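3.2 Data collection and annotation

Suturing trials were recorded at the Plornilholm site between the pilot phase and the close of collection in December. Each trial asked the operator, or the learned policy under test, to close a short incision in a tissue pad with interrupted stitches. The Kikus controller logged joint positions and jaw state for both instruments, and all streams were resampled to a common clock before labelling. In total, 683 stitch attempts were kept after screening.

Video came from 2 viewpoints: an overview of the workspace and a close view carried at the wrist. The close view matters most during knot tying, when thread near the jaws is hard to follow from a distance.
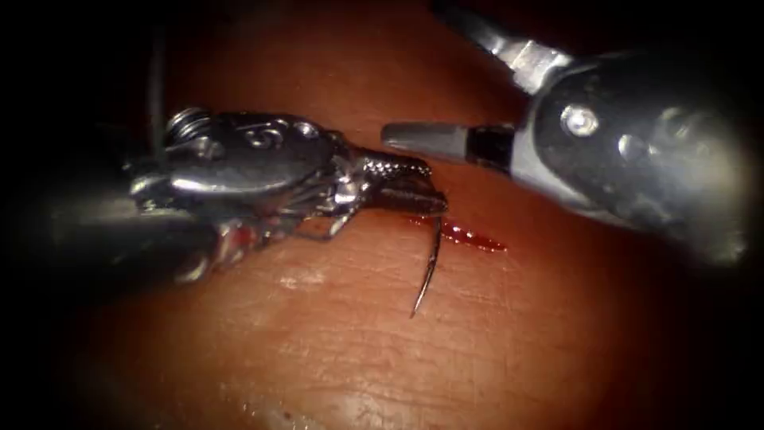
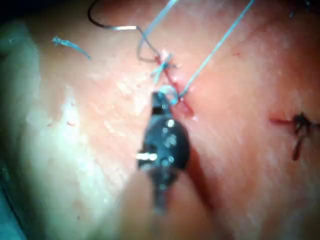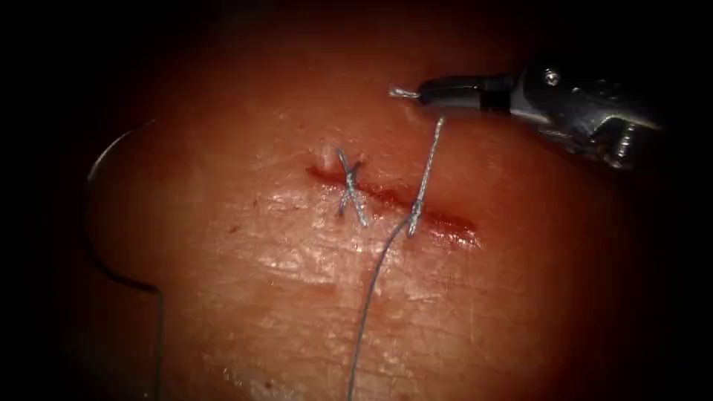
Figure 4. Suturing on the tissue pad. First panel: a curved needle held in the jaws of the left instrument. Second panel: wrist view, with a loop of blue thread at the jaw tip. Third panel: a completed stitch beside a second still in progress.
Source: Fletero project archive. Reproduced with permission.

Annotators divided every attempt into needle handling, tissue passage, thread pulling and knot tying. Boundaries were set from the overview video and then checked against the wrist view. Where the two disagreed, the wrist view was favoured for knot tying and the overview for all other phases. Attempts with a dropped needle were kept and labelled as such - a policy trained only on clean passes recovered poorly in pilot work.

Thread tension was not measured directly. Following the Zalewska protocol, we estimated it from motor current at the instrument drive and treated the result as an ordinal label. Glare from the pad surface remained a source of error in thread segmentation, and its effect on phase recognition is reported separately in Section 4.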